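Jewelry Trees and Other Things That Promise to Tidy a Dresser
Gallery, posted January 2, 2022

I don't trust jewelry stands. I've bought enough of them, and most ended up in the bag for the thrift store with one lonely earring still hooked on. So when Ayantu Ayele asked me to put together a page on small storage for small things, I said I'd do it if I could be rude about the ones that deserved it. She said fine.

What follows is a short gallery with notes. I've stuck to pieces that cost 30 dollars or less, because past that you may as well buy a proper box with a lid.

A word on the wire tree in particular. Sellers love it because it looks good with nothing on it. The trouble starts once you hang things. Thin chains slide down to wherever two wires meet and knot themselves there, and hoops go on fine but come off with a friend. Hendrik Nkosi at Kiani, who sells these for a living, told me the curly kind outsells the plain kind every February. I believe him. I also think plenty of those are gifts, and the person who has to untangle the necklace isn't the person who picked it out. 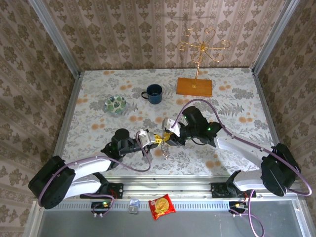

Does a wire jewelry tree work for everyday necklaces?
Only for a few of them, and only if they're short. Three or four on separate branches will behave. Anything long belongs on a wall hook.

Gold wire tree on an orange-brown wooden base. The base is the part I'd pay for. A rectangle of wood gives you somewhere to drop a ring at night, and it'll stand flush against a wall, unlike the round ones. The looping top is pretty, I'll grant that. Whether it'll hold a heavy bracelet without leaning is a question I'd want answered in the store, with the bracelet.

Dark blue enamel mug. People keep telling me to use a mug for bangles. It does the job, but you have to tip the whole lot out to get the one at the bottom. Eldana Abdella swears by hers. She owns two bangles.

Small round bowl, green leaves on white. My pick, if you make me pick. Earrings go in and you can see all of them. A bowl has no branches, and it costs next to nothing secondhand. Keep it away from the edge of the dresser if you have a cat.

Floral cloth, gray ferns and peach blossoms. Nice enough under a display. I'd think twice about a busy print under anything tiny, though. I once spent 20 minutes looking for an earring back on a tablecloth with flowers on it, and I found it in my sleeve.

Ayana Seyoum wrote in to say I'm too hard on wire and that her tree from Drindari has lasted through two moves. Good for her - I'd still like to see it with the necklaces on.

Send your own notes to Ayantu, and please say what you really keep on the thing.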